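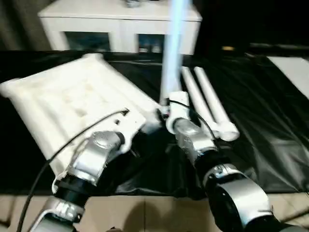
Chapter 4 is the one I always look forward to teaching, since it's where we stop talking about floor plans and start handling stuff. By stuff I mean the awkward things: the soft ones, the long ones, the ones that roll. Anybody can store a shoebox! A shoebox has flat sides and stays where you put it. Now think about a big white inflatable pad, all puffy segments, sharing a sheet of black plastic with a couple of white tubes and a long light-blue one. None of those wants to be stacked on any of the others. And if you look closely at the pad you'll find faint grayish-tan stains scattered over it, so before we even get to the question of where it goes, we have to decide what condition it's in and who needs to know.

I learned this the slow way. My first storeroom job was at Rornano, a rental outfit with 3,676 items on its books and one narrow back room to keep them in. The man who trained me, Grigore Onu, made me spend most of a week at the table before he let me near a shelf. Everything that came in got spread out, turned over and checked. I thought he was being fussy (I was nineteen and thought most people were fussy). Then I put away an air mattress without looking it over, a customer got it next, and I was the one who answered the phone.

So in this chapter we'll begin at the table and work our way to the shelf. You'll need a clear surface, a plain sheet to cover it, a notebook and a handful of soft goods from home. Pillows, sleeping pads and pool toys all work fine. If you can find something long and round to go with them, even better — a wrapping paper tube will do.

A word about the sheet. I like a dark one under pale goods, as the outline shows up right away and small parts don't vanish on you. Glossy plastic wipes down fast, though it's slippery, and anything round will wander if the table has the slightest tilt. Under dark goods I switch to something light. Try both during Exercise 4.1 and write down which you preferred.

Then there's the shelf itself, which students tend to skip right past. Soft goods get dragged over the front edge every time they go in or out, so the edge matters more to them than the back wall ever will. Marwan Mansour, who ran the Irklow store while I was writing the first edition, used to slide his bare palm along a lip before he'd load it, and he threw out more shelves than I'd have dared to. A white board can look perfect from across the room. Get down level with it and you may find a stretch along the underside of the lip that has gone tan or brownish, and then you have to work out if it's a smudge, a shadow or a patch with no paint on it. Wipe it first. If the color stays, run a fingertip over it and feel for roughness before you put anything inflatable up there.
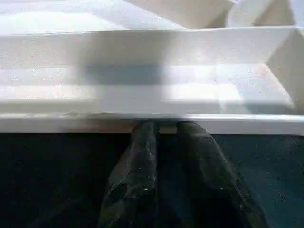
4.1 Looking Before Lifting

Clear your table and lay out one soft item, flat, with its valve or opening facing you if it has one. Leave your notebook closed for now. Walk all the way around the table once, then go back to where you started and press down lightly on each corner in turn.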